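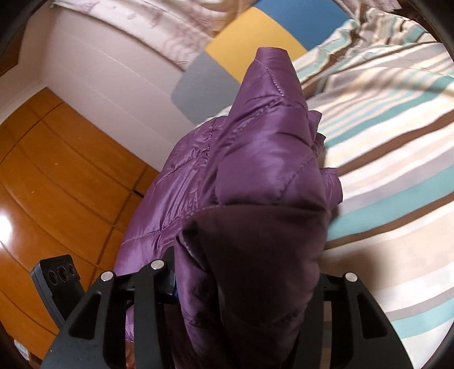 Jatham, October

Putting the winter jackets back in use

Every year in October I take the padded jackets out of the storage bags, and every year they look flat and tired. A quilted jacket with a shiny nylon shell is easy to bring back, but it needs some patience.

First close all zippers and empty the pockets. I once washed a paper tissue together with two jackets and was picking white pieces from the lining for a week. Rub a little liquid soap on the collar and on the cuffs, where the dirt is sitting, and leave it for 23 minutes. My kitchen timer has its own ideas, 20 is also fine.

Wash on the gentle program with cool water and half of the usual soap. No fabric softener – it makes the filling stick together. Then I run one more rinse with only water. Do not twist the jacket with your hands, the seams do not like it.

For drying, use low heat and put two clean tennis balls in the dryer. It takes around 90 minutes for an adult size. Stop it a few times and break the lumps with your fingers, channel by channel. If the jacket has a separate lining, turn it inside out for the second half.

Without a dryer, lay it flat on a rack and turn it in the morning and in the evening. In our old apartment in Clurkwood this took three days, with the window open.

Small holes in the shell: do not sew them. Use a nylon repair patch with round corners and press it well from both sides.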